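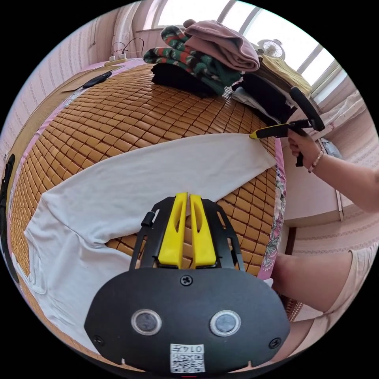

Home and Shared Workshop Builds > Grippers and hand tools
Thread: Two-handed gripper pair for folding clothes, build log

halima_lukumay
Posts: 374
OK so the pair is finally up and running and I am so happy with it! Some of you followed the single one I made back in July. Now there are two, a left and a right, same black housing, same yellow fingers with the slot down the middle. I've been practicing on clothes laid out on the bed, one gripper in each hand, and it's way more fun than it has any right to be.

Long sleeves are the hard part. If you grab right at the cuff the whole thing swings around on you. I get on better pinching a little way in and dragging slow.

peruva_pete
Those fingers look great. Printed? What's the fill?

halima_lukumay
Printed at the Bastham shop, flexible filament, very light fill. I went through a silly number of versions. The slot is what made them bend the way I wanted (thank you Leonardo for nagging me about it!!)

LeoAmato
Posts: 2103
You're welcome :) I'd still make the slot longer. And I'm going to be a pain and say a bed is the wrong place to test. It's soft, so the fingers push the cloth down and you can't slide under it. Get a table.

halima_lukumay
I hear you, but clothes get folded on beds! The mat helps a lot too. It's one of those bamboo ones and it's firm enough that the tips skate over it. Only trouble is the tips catching in the gaps between the pieces now and then.
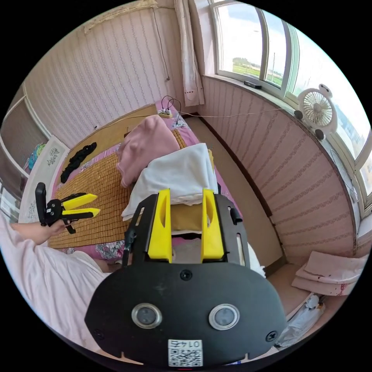
Towels are the easy win, by the way. Thick edge, holds its shape, you can be pretty sloppy with it. Thin black T-shirts are the worst, I lose track of which layer I've got and end up lifting both.

westow_wanderer
I'm with Leo on the table, at least until the trigger feel is sorted. Change one thing at a time. How heavy is each one? My first try made my wrist ache after ten minutes.

halima_lukumay
Haven't weighed the new ones. The old finger set was 87 grams and these feel lighter. Wrist is fine so far, forearm gets tired first.

LeoAmato
Forearm means your trigger spring is too stiff. Try the softer one from the Cairns kit, it drops straight in if you file the post a bit.

westow_wanderer
Disagree on that spring, mine got mushy within a month. I'd move the pivot and keep the stiff one.

halima_lukumay
Ooh, ok, I have two grippers so I'll do one each way and see which hand complains. Leo, what file did you use on the post? Mine are all too fat to get in there.

LeoAmato
Flat needle file. Take the spring out first or you'll be looking for it under the bed.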